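4.2 Sorting into a divided box

Of all the tasks in our study, the divided box is the one we looked forward to most. It asks for very little strength and a great deal of care. The robot has to place small flat items, such as cards and paper slips, into narrow compartments separated by cardboard walls that bend when touched. A wall that leans even slightly changes the shape of the opening, so a motion that was right a moment ago may no longer be right. We find this a lovely test case - cheap to set up, easy to repeat, and surprisingly rich in the kinds of contact that trip up a learned controller.

We collected 1,000 demonstrations by teleoperation. Inger Eyvindsson and Poppy Lambert did most of the operating, and their styles differ in ways that show up clearly in the data. Eyvindsson tends to settle the hand against a corner of the box before doing anything else, while Lambert moves straight to the item and corrects on the way. We kept both styles in the training set and did not label them. The policy, which we call Trallero, takes the head camera view and the joint positions of the arm and hand as input, and predicts a short sequence of hand and arm motions that is refreshed as new images arrive.

The most exciting result came from something we had not planned to study. Early versions of the policy treated any contact with the box as an error and backed away from it. These versions did well on the large compartment and poorly on the small ones, where there is hardly any room to move without brushing a wall. We then removed the contact penalty and trained again on the same demonstrations, with nothing else changed. In 50 trials on the small compartments, the policy trained with the penalty placed the item correctly in 34 percent of cases, and the one trained without it in 66 percent. Watching the second policy run was a pleasure! It leaned on the outside of the box much as Eyvindsson does, and it did so even in trials that began from positions she had never used.

We were also curious whether the gain depended on a tidy workspace. Tables in ordinary rooms hold laptops, chargers and loose papers, and people sit at them. For the trials at Dristundale we therefore left the table in everyday use and gave the person seated across from the robot no instructions beyond keeping clear of the arm. The policy had seen only a few recordings of this kind, yet the pattern held: touching the box on purpose helped, and the background mattered less than we had feared. Figure 3 is taken from the robot's head camera at Dristundale.

Failures remain, and they are interesting ones. The most common is a card that catches on top of a partition and stays there while the hand withdraws. The policy has no memory of having let go of it, and it often goes on to the next item. We think a short history of past images would fix many of these cases, and we return to this idea in Section 5.

Figure 3. Robot hand in contact with the corner of the divided box.
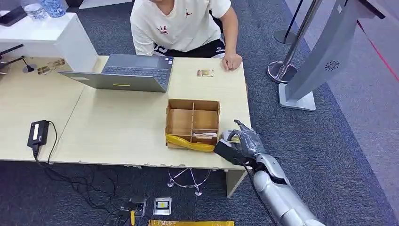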